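Four Weeks With the Piline Starter Arm

I said back in January that I would write up the Piline once I had used it for long enough to have an opinion. I have now had it for four weeks, so this is the write-up. I paid for it myself, and the people who make it don't know I have a blog.

The Piline is a small tabletop arm kit sold by Uniyal. You get the arm, a controller box, the power supply, a bag of bolts and a login for their software, which is called Cirex. I paid $725 with shipping. The table is extra and so is anything you want the arm to handle.

I should say what I wanted it for. I teach an evening class for adults who work in packing and light assembly and want to move up to running the machines. Most of them have stood next to a robot at work and never been allowed to touch one. I needed something that would run all evening, that could be bumped without anyone getting hurt, and that I could carry to the car by myself.

Setup took me most of an afternoon. The printed guide is thin and the bolts for the base are in the same bag as the bolts for the cable clips, with no labels. I put the wrong ones in first. The base has to be tight or the arm drifts, and the guide mentions this on the second to last page, long after you would have needed it. The online version has the steps in a better order. Use that one.

Cirex runs in a browser. You move the arm by hand or with the arrow buttons, save a point, move again, save again, and then string the points into a job. My students got the idea within one class. The part they found hard was naming the points. If you leave the names alone you end up with a list of "Point 1" through "Point 30" and no memory of which one is the safe height.

For the class exercise I use plastic blocks in different shapes on a flat wooden board. The job is sorting by color, then grouping, then putting everything back where it started. It sounds simple and it takes people a whole evening the first time.

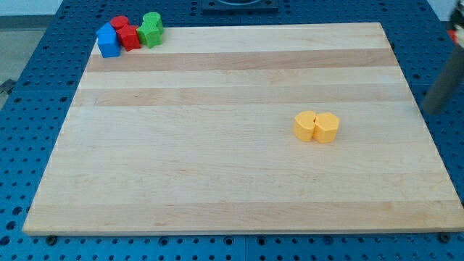 The block exercise, with two yellows over on the right side of the board.

Blocks with flat sides are easy for it. Rounded and lobed ones take more care, and you have to think about which way they are turned before you go in for the pick. I like that as a teaching point. The students who pack odd-shaped goods for a living saw it right away, and the ones who came from an office did not.

Placing blocks so they touch is where the Piline starts to show its price. It comes back to the same spot well enough for what I do, but if you ask it to set one block flush against another, it will sometimes nudge the first one over. Slowing down the last bit of the move fixed most of that. There is a setting for it under Motion, then Approach, and I would change it on the first day.

Things I like: it is quiet. It stops when you push on it. It starts up fast, and the jobs I saved at home opened on the classroom laptop with no trouble. The cables are long enough to keep the controller off the table.

Things I don't like: Cirex logs you out after a while even if a job is running. The job keeps going, but you can't pause it from the screen until you log back in, and you end up using the red button on the box. The carrying case is also sold separately, and the box it ships in will not last more than a few trips.

I wrote to support twice. The first time was about the logout and I got a form answer. The second time I got Shalini Sachdeva, who asked what version I was on, told me the logout timer can be set longer by the account owner, and sent me the steps the same day. It can't be turned off — she was clear on that — but a longer timer is fine for a class.

I did look at the Rirnurano before buying. It reaches farther and the software does more, but it costs a good deal over what I had, and it needs its own stand. If you are setting up one bench that never moves, I would look at that one too. For a class that packs up every night, I would buy the Piline again.

I have not tried the vision add-on yet. My students keep asking for it, so I will probably order it before the next group starts and post about it then. If you already have one, leave a comment and tell me how it does under bad overhead lights, which is what our room has.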